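Reading time: 4 min
Last updated: February
Search this site Enter keywords Search

In Defence of the Clear Table

For several years the shared kitchens and common rooms under our administration have been furnished on the principle that a surface ought to be useful at all times. Trays, cutlery stands, napkin holders, notices under acrylic and a fruit basket of considerable size have been placed on every table, and each item has been approved on its own merits. It is the view of this office that the total has become a nuisance, and that a table intended for eating should carry very little: a bowl or two, a piece of fruit, and room for a person's elbows.

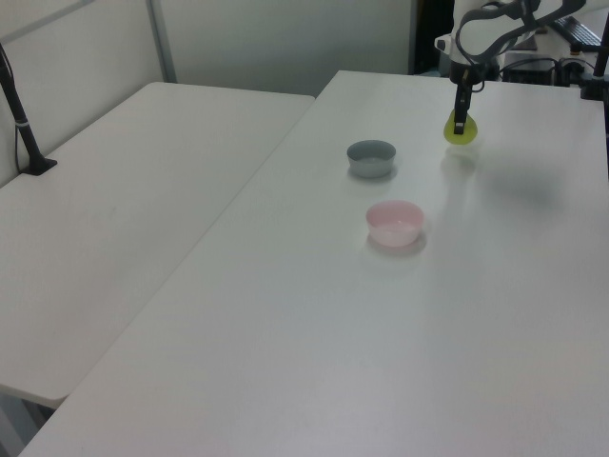
MOLTADTHORPE, February

A white table with a grey bowl and a pink bowl on it will strike some readers as unfinished. The objection was raised more than once when the Hermans Room was refurnished, and it deserves a proper answer. The room was given plain white tables, and the standing items were withdrawn to a cupboard by the door. Several regular users wrote to say that the place had lost its welcome. Others asked, quite reasonably, where the salt had gone.

Our position is that welcome has been confused with quantity. A person sitting down to lunch in a room with 20 objects already on the table must first decide which of them may be moved, and most people, being courteous, move none of them. They eat at the edge. The centre of the table then belongs to the furnishings, and the furnishings collect crumbs.

The matter of fruit requires separate treatment. The former baskets were ordered from the Zindby catalogue in a single size, suited to a hotel lobby. They looked generous when full, and they were seldom full after the first morning. What remained for the rest of the week was the fruit at the bottom, bruised by the fruit above it. A pear is particularly unsuited to this arrangement. It ripens from the inside, it marks easily, and it should be eaten within a short period that no weekly delivery can be expected to observe. Over the last budget period the Moltadthorpe kitchens received 240 pears, and about 200 were eaten. The remainder went to the compost, and we do not consider that an acceptable result for a fruit of that price.

A small bowl imposes a discipline that a basket does not. It holds what will be eaten that day. When it is empty, it is plainly empty, and someone can be asked to fill it or to put it away.
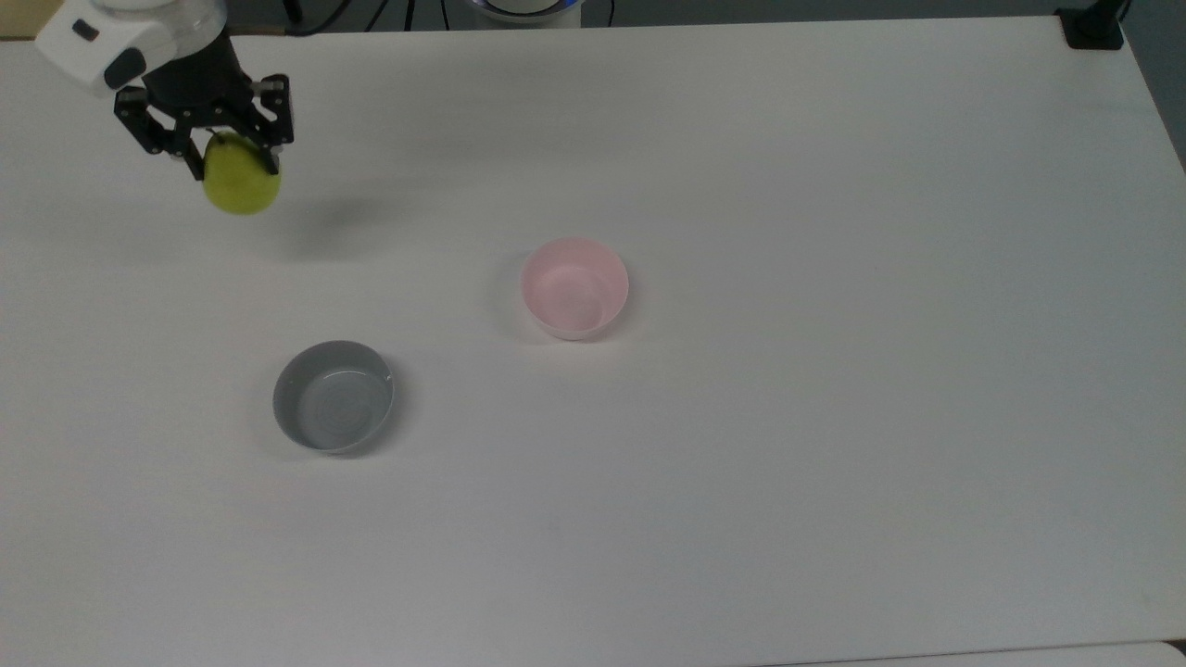

There is also the question of colour, on which the submissions to this office were unexpectedly firm. A number of correspondents favoured matching crockery throughout, in white, on the ground that it looks orderly in a cupboard. We disagree. White bowls on a white table are easily overlooked, particularly late in the afternoon when the light in these rooms is poor, and they offer nothing to the eye. A pale pink bowl beside a grey one costs no more than a pair in white. The two colours do not compete, and a yellow-green pear looks well in either. Institutions are inclined to treat such considerations as frivolous. The people who eat in these rooms every working day do not, and their preference should be given weight.

We would add a word on depth. The Nulus guidelines, which our kitchens have followed since the previous fit-out, recommend a shallow bowl for display and a deep one for storage. The distinction is sound where fruit is concerned, and a shallow bowl allows the fruit to sit in one layer. For soup and porridge the preference is naturally reversed. A room supplied with 2 shapes of bowl will manage both, provided that they are washed and returned to the shelf by whoever used them.

It has been suggested that clear tables will simply attract bags, coats and paperwork. This does happen. The remedy is an adequate number of hooks, and a request for additional hooks has been included in the current submission. Until they are fitted, users are asked to place coats on the rack in the corridor and to leave the tables free for those who have come to eat.

The salt is in the cupboard, on the second shelf.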